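Keep the Fumbles

Posted 2023-10-29

I have an argument going with Panagiotis Zervas that has now outlived two laptops, so I may as well have it in public. He runs data cleaning for Wolby, the shelf-restocking project I work on, and he thinks a good training set is a tidy one. Somebody reaches, grasps, places, lets go. Anything with a slip or a do-over in it gets trimmed before the model sees it. I think he's throwing away the best stuff we've got!

Let me say where I'm coming from. I spent most of October watching footage of people straightening store shelves, from head height, hands in view, and writing a line of text for each move. (Glamorous, I know.) By the end of the first week I could tell which clips Panagiotis would like. They're the ones where the bag is already standing up and facing front, the hand comes in, the hand goes out, and I have nothing to write except "adjusts pouch." You could collect 200 of those in an afternoon and learn very little from the last 190.

Then there's the other kind, where a few bags have gone over in a heap and one of them is half off the shelf. Which do you grab first? Do you hold the pile down with one hand while you sort it out with the other? Do you pull one bag out toward you to get a look at the label, or just shove the whole lot back? People make those choices without thinking, and they make them differently, and I'd love for a learning system to see every one of them.

His side, to be fair, isn't silly. A model copies what you show it. Show it a hand knocking a bag over and it may well learn to knock bags over. Our first attempt, the one we called Serside, picked up a weird little hesitation before every grasp, and we traced it back to one person who liked to stop and think. So he's been burned, and he'd like the pauses out too.

But a soft bag is going to fall over whether or not the robot was taught by someone neat. When that happens, a system raised on perfect clips has never seen anything like it. What I want is for the slip and the recovery to stay together as one example, with a label saying which part is which. Huguette Maillard, who wrote our labeling guide, came up with a tag for this and named it "flaltadness" after a typo of mine, and I'm sorry to report that it stuck. Flaltadness marks the stretch where things are out of order and somebody is dealing with it. If Panagiotis wants to train without those stretches he can filter them out with one click. He can't get back what was deleted, though, and that's really my whole complaint.

Snack shelves are great for this, by the way. The bags are slick and puffy, and they lean on each other. One flavor looks an awful lot like the next from the back, where it's all small print and barcode. I'd take one messy shelf of wafers and sev over 10 shelves of canned soup.

Khatta Mitha Mix and Ratlami Sev, with somebody's hands in the middle of them:
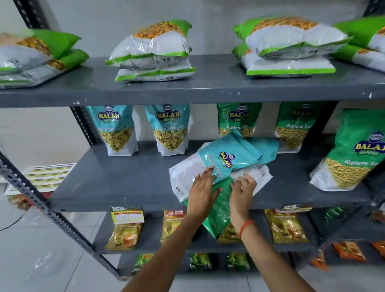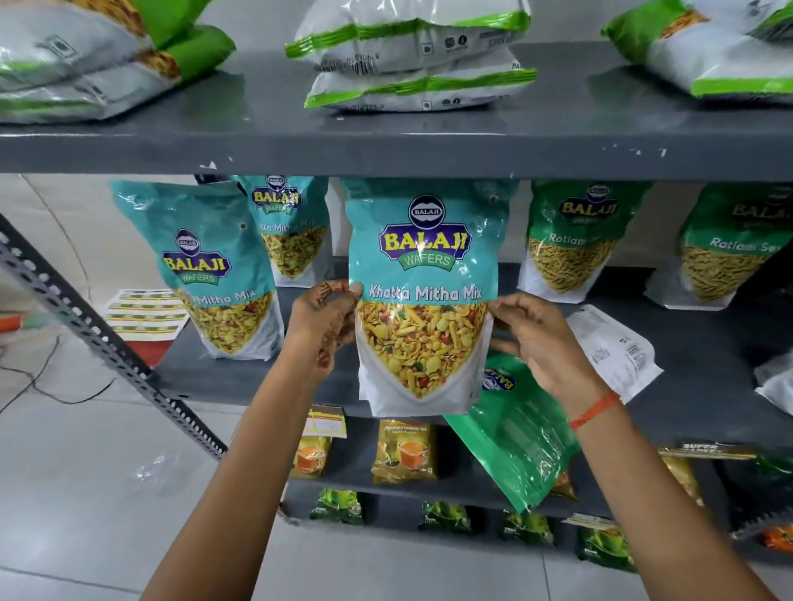
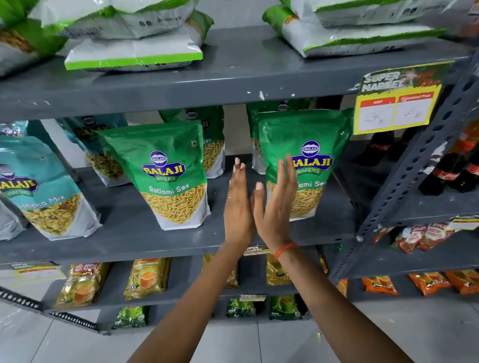 What I'd change

First, stop paying by the finished clip. If people get credit for each clean placement, they'll hurry past the messy ones or quietly start over, and I would too. Pay for time.

Second, write the labels late. We've been tagging moves the same day, before we've seen enough to know what's common, and I've had to redo 9 batches already. My notes from the early ones call everything a "fix," which covers about half of human activity.

Third, let the people doing the work look at the labels. Our Đào set is the only one where we tried it, and the corrections that came back were better than anything I'd written. I had a bunch of moves down as mistakes that were just how that person likes to turn a bag around.

Panagiotis has read a draft of this and says I'm being sentimental about clutter. He's also agreed to hold off on trimming the next batch until we've trained on it both ways, so I'm counting that as a good week.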